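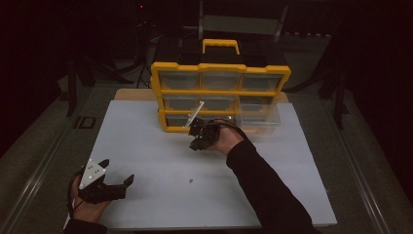

Nine-drawer organiser, yellow housing with carry handle. Bottom-right drawer partly open, one small screw on the white board.

Small Parts Storage: Bench Gallery
Brusthorpe workshop, 2 Nov 2022

The Brusthorpe bench was re-sorted in November after the fastener stock from Lenino was merged with our own. Small hardware is now held in portable organisers that stand upright at the back of the work surface. The notes cover the unit in the photo and the labelling scheme that applies to it.

Layout
Three rows of three clear plastic drawers. Each drawer is allotted a single thread size, with lengths mixed. Washers are stored apart from the screws they go with, as the two were constantly being tipped out together under the old system.

Drawers
The transparent sides allow a stock check from the front or, with a drawer pulled forward, from the side. Fill to no more than 2/3 of drawer depth. Overfilled drawers bind on the row above and tend to let go all at once.

Work surface
A white board gives good contrast against bright metal fasteners. It sits well clear of the carpet, where a dropped M2 screw is difficult to recover. Strays go back to their drawer before the next one is opened.

Carrying
The handle is centred on the top. Close all drawers before lifting and keep the unit level. Maximum load for our shelf brackets is 11 kg per organiser.

Labels
Labels are to be printed on 4 mm tape and fixed with Bondex adhesive to the lower edge of the drawer front. Colour codes follow the Fashola parts list, revision 2. Handwritten labels are acceptable until the tape arrives.

Next gallery: cable ties and heat shrink.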